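Gripper drops force reading halfway through a close, then crushes or lets go

Forum: Small arms and grippers > Faults and repairs
17 replies, page 1 of 1 (short replies hidden)

tamsel_road
Posts: 44

We have a small arm on a bench doing sort and stack with toy bricks. The gripper is the Plandach two finger electric one, bought second hand. For the last fortnight it has been losing its force reading partway through a close. Sometimes it comes back straight away and the pick carries on. Sometimes the reading sticks at zero and the motor keeps pushing until the current limit trips. It has cracked one brick and bent a fingertip, and yesterday evening it opened by itself at the top of a lift.

What I have done so far: reseated both connectors, swapped the power supply, dropped the closing speed to 20 per cent, and rolled the firmware back one version. No change from any of it. The log shows error 675 each time, and the manual only says "sensor communication, contact supplier".

Has anyone had this and fixed it?

oldham_kev
Moderator

What is your cable doing at the wrist? Error 675 on mine was the cable. It was clipped too tight at joint five and the signal pair had broken inside the sheath. Looked perfect from outside. Put a meter on it and bend it slowly while you watch.

tamsel_road

It has a loop at the wrist, fairly generous. I did the meter test on the bench and it was fine, but I didn't have it bent the way the arm bends it. I'll do it again in place.

pinfold

I would stop running it before doing anything else. A gripper that pushes to the current limit when it can't read force is a finger trap. What is the limit set to?

tamsel_road

Whatever it came with. I haven't touched it.

pinfold

Then look it up and turn it down. Ours came from Histberg set at the top of its range, and the man who unpacked it got a black fingernail on the first day. It should also be set to stop on loss of signal. There is a tick box for it under the safety tab and it is off by default on the older units.

grebe77

I don't agree that it should stop on loss of signal in every case. If it stops and goes limp you drop whatever you are holding. With bricks that doesn't matter. We lift glass jars at our Prallosbridge site and a dropped jar is a worse day than a squashed one. Ours is set to hold position.

pinfold

Hold position is a stop. I mean it should not carry on closing. If yours goes limp then you have a different setting wrong.

grebe77

Fair enough, we are saying the same thing then. I still wouldn't tell a beginner to go changing safety settings off a forum post without reading the manual page for his own unit.

oldham_kev
Moderator

Both of you have a point, let's get back to the fault please. Tamsel, does it happen at one wrist angle or at all of them?

tamsel_road

Good question. I went back through the log and nearly all of them are at the low picks, with the wrist turned well round. Only a couple at the place position, and those were also turned.

The box is now ticked and the limit is down to 10 per cent. It still picks a brick at that.

oldham_kev
Moderator

That's a cable. I'd put money on it.

maltloaf

Or the slip ring, if it has one. The Alvarado adaptor plate has a slip ring in it and they get dirty. Same symptoms, depends on angle, comes and goes. Don't order a cable until you've checked which plate you have.

tamsel_road

It is the Alvarado plate. I didn't know there was anything inside it.

maltloaf

Four screws and the cover lifts off. Power off at the wall, not just the stop button. Clean the tracks with isopropyl and a lint free swab and let them dry. Don't use contact spray with oil in it, it picks up dust and you'll be back here in May.

oldham_kev
Moderator

I stand by the cable, but cleaning the ring is free so do that first.

tamsel_road

Opened it up. There was black dust on two of the tracks and one brush was sitting crooked. Cleaned it, straightened the brush as well as I could, and did the meter test again with the wrist turned both ways. The cable is good. I have asked for a price on a new brush set.

I've gone back to low picks only, at slow speed, with my hands off the bench and the stop button next to me. This is the sort of pick that was setting it off, three bricks in a line on the grey with the fingers open either side of the bottom one. I'll run these for the rest of the week before I trust it with anything higher up.
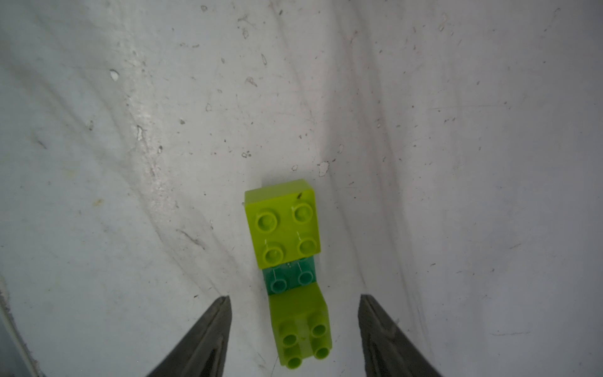 grebe77: Log the wrist angle along with the force while you're at it. If the crooked brush starts lifting again you'll see the reading get noisy before it drops out, and you can stop it there and wait for the new set.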